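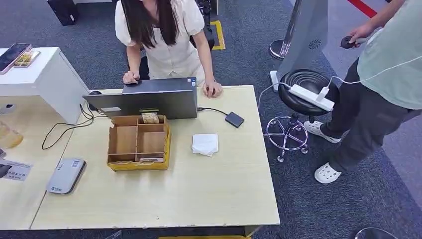
How long does the robot demonstration at the open day last?
Fifteen minutes if you only want to watch, and the best part of an hour if you ask Sowmya a question.

Hello all,

Back from Navthorpe with sore feet and a carrier bag of leaflets. Clatari had the good spot by the door. Their arm sorted coloured blocks very nicely until a child added a satsuma, at which point it stopped and had a long think. Brello's machine folds tea towels. It folded 7 while I ate a sandwich, and I am not a quick eater.

Desks, laptops and cables everywhere, as usual. I asked the price of the Brello and was told 3000, then told that was the deposit.

Nhi Phùng gave the only talk I followed from start to finish, on why grippers struggle with banknotes and napkins. I struggle with them too, so I felt seen. Slides to come once she has taken out the bit about her boss.

Cyril

On 12 November 2024, Thitima Pongsiri wrote:
> Is anyone going to the Navthorpe open day? I can't get away
> but would like to know if the Clatari arm is any better than
> last time. Also, is parking still in the field?
>
> Thitima

PS Still in the field. Bring boots.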